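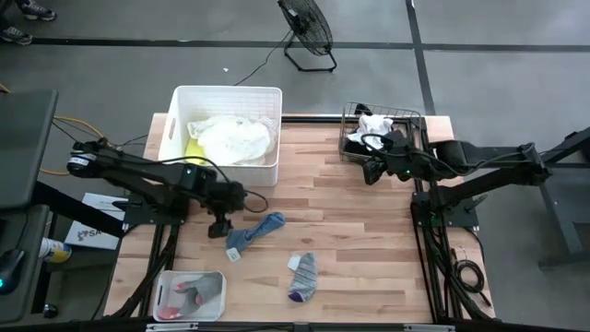 Masterholm Hard Wax Oil, satin, one-liter can

Reviewed by Rawan Nassar, 2022-03-28

Test conditions

I bought the can at retail and used it on two beech worktops and one set of oak shelves. All surfaces were sanded to 120 grit, vacuumed, and wiped with a dry cloth. Shop temperature was held between 64 and 68 degrees F. The comparison product was Plotis Worktop Oil, which I have used since July on similar pieces and which costs less per can.

Application

The oil is thicker than Plotis and needs a full stir. Solids settle at the bottom of the can and set up like cold honey if it sits over a weekend. I applied it with a white nylon pad, waited 15 minutes, and buffed off the excess with cotton. Working time is short. On the larger top I had to split the surface into two sections, and the overlap shows as a slightly glossier band when viewed at a low angle. A second coat evened out most of it.

Consumption on the first coat was 88 ml for the smaller worktop and 127 ml for the larger one. Second coats took less than half of that. End grain drank a good deal more, and I would plan on three coats there.

Drying

The label says 12 hours between coats. At my shop temperature the surface was still tacky at 12 and ready at 18. Full cure is given as 10 days. I left water glasses on a scrap piece at day 5 and got faint rings. The same test at day 12 left nothing.

Stain resistance

Coffee, red wine, mustard and olive oil were left on a cured sample for one hour, then wiped with a damp cloth. Coffee and oil left no mark. Wine left a light shadow that went away after a pass with a gray pad and a dab of fresh finish. Mustard stained, as it did on the Plotis sample – the Plotis stain was darker and wider.

Color

Masterholm warms beech slightly. On oak the shift is stronger, toward amber. Clodagh Coughlan, who shares the shop, tried it on maple and found it too yellow for her taste. The same company sells a white-tinted version that I have not used.

Problems

The lid is a press-fit type and does not reseal well once there is oil in the rim. I lost the last 50 ml to skinning. Decant into a smaller container if you work slowly. Used rags must be laid flat outdoors or soaked in water before disposal, and the warning on the can is printed far too small.

Rating: 4 out of 5. Harder and more stain-resistant than Plotis, slower to dry, poor lid.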